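Leasing a baler vs buying used, hay ground only

marisa_p
Need some outside opinions before I talk myself into something. We're running 400 acres of hay outside Jamcombe and the old round baler is done. The dealer at Ellis has a leftover Bimik on the lot and says he can't hold it past the new year. My husband wants to lease. I'd rather buy used and keep the payment off our backs!

Posted Dec 22, 2025

tprosser
Buy used. Look at the pickup teeth, the belts and the bearings, and if he won't let you run it in the yard, walk away. I've had my Pronau since it had 1066 bales on the counter and the only big thing I've done is a set of belts.

hadiza_o
Gonna disagree with Trefor. Used is great until the second week of June when you've got hay down and the part is two states away. We leased last time and the dealer brought us a loaner the same afternoon (granted, we live close to him). Ask what the lease says about breakdowns, and get it in writing.

tprosser
And when the lease is up you own nothing. I'll keep my wrenches, thanks.

marisa_p
Ok but the dealer wants us to pay for 2 years of service up front on the lease. Is that normal? It seemed like a lot to me. Anyway we're snowed in and it's been board games and baler brochures all week, the kids are sick of hearing about it.

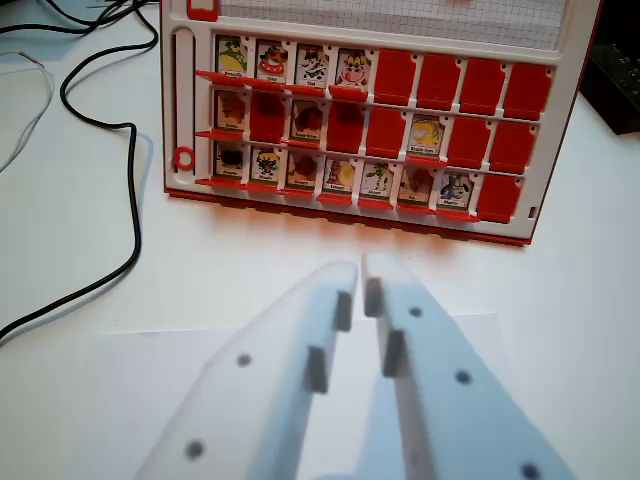

vilho_pesonen
Re: Leasing a baler vs buying used, hay ground only
Not normal around here, I'd push back on that. Does the lease have a bale cap? Ours was 600 for the season and we blew right past it, then got a bill for every one over. Read the small print on that before anything else.

aranka_sz
What Vilho said about the cap. Also talk to whoever does your taxes before you sign, because the lease and the loan get handled differently and it might settle the argument with your husband for you.

marisa_p
Didn't even think to ask about a cap. Calling Ellis in the morning, will post what he says.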